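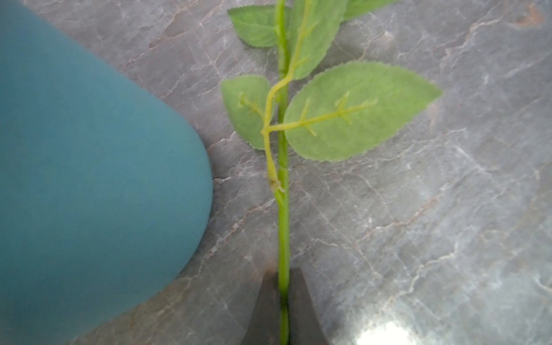 The Plindale Rental Ledger

For landlords who keep their receipts in a shoebox, and for the accountants who are handed the shoebox.

Plindale is a bound record book and matching spreadsheet for people with one to six rental properties. You write down what came in, what went out and which house it was for. At the end of the tax year you hand it over, and your accountant doesn't sigh at you. We can't promise anything about the bill.

What's in the box

Ledger, 388 pages, lies flat when open
17 section dividers, including one marked "Repairs or Improvements?" with a generous amount of space for arguing with yourself
Receipt wallets, sized for the till receipt that is longer than your arm
Download code for the Vakholm spreadsheet, which has the same headings in the same order
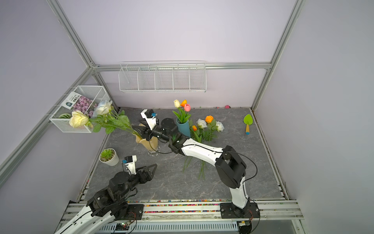

Two white arms with black joints, and a cream vase.

Repairs, improvements and the bit in between

Most of the letters we get are about boilers. Mending a boiler and replacing a kitchen with a much nicer kitchen are different things for tax, and the ledger gives each its own column. There is a third column for things you aren't sure of. Fill it in at the time, with a line on what was wrong and what was done. You will not remember in July.

Mortgage interest goes on its own page, away from the capital repayments. People do mix them up. One early tester mixed them up for nine years, with great confidence.

Mileage

A page per property, with room for date, reason and distance. "Went to look at it" is a reason, but try to do better.
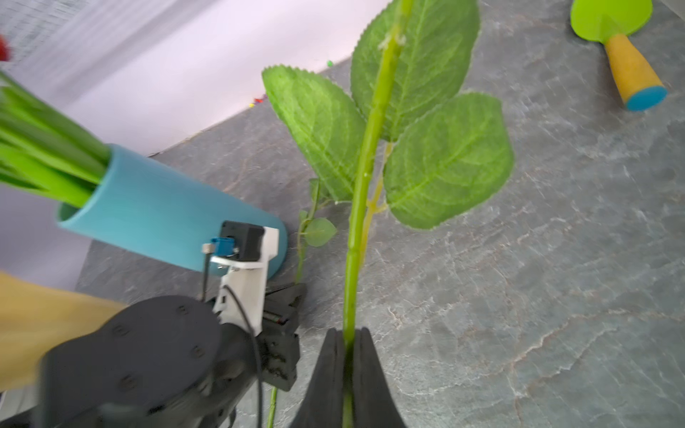 Green stem, serrated leaves.

The spreadsheet

Works in any ordinary spreadsheet program and holds 2000 entries per property. If you need more than that, you need a managing agent. The totals carry over to a summary sheet that prints on one side of A4. Please don't type in the grey cells. Bo-ram Jin built the grey cells and takes it personally. 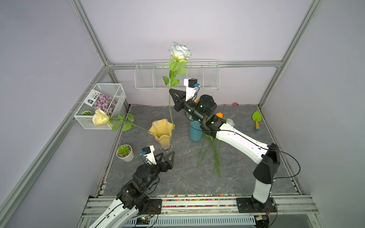 Tax rules change, and paper doesn't, so the notes at the back stick to record-keeping and leave rates and allowances well alone. Notes last revised 06/01/2018. For advice on your own affairs, ask someone qualified who has seen your own affairs.

Ordering

Ledger and spreadsheet: £75
Sold by Byun, and over the counter at the Odarbridge shop
Spare receipt wallets sold separately
Returns accepted if unused. If you've filled in January and lost heart, it's yours.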